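Posted 11/8/24

My daughter's robotics club at Flemstead has a new project this fall, and I have my doubts. The kids are supposed to teach a machine to tidy a bedroom. They do it by carrying a gripper around and picking things up with it, over and over, so a program can learn from the recordings. The club wants more than 200 good ones before the showcase in June.

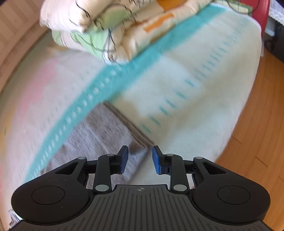 My question at the parents' meeting was what a 12-year-old learns from this. The answer was "data." I asked again and got a slide with the word "pipeline" on it. When I was in school we built a bridge out of sticks and broke it, and I could tell you why it broke.

To be fair, she talks about it at dinner. She has opinions about soft things, and why a blanket is a lousy surface to pick anything up from. She did 20 tries in a row and kept 19, which sounded generous to me. 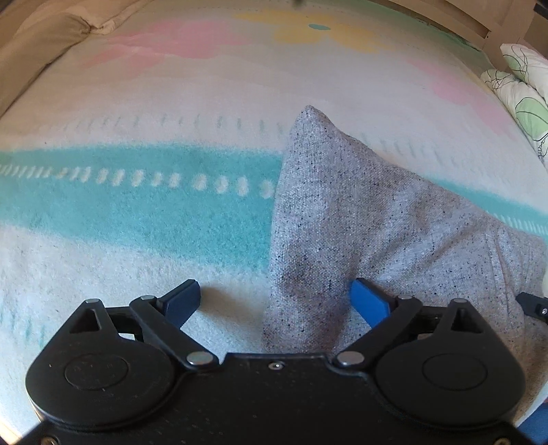
The team from Vistcombe is building a line follower with 3 sensors and a lot of tape. It's old-fashioned and it wanders off the line, but the kids can take it apart. I'd have picked that one. She wouldn't, and she has told me so twice. We're signed up through the winter.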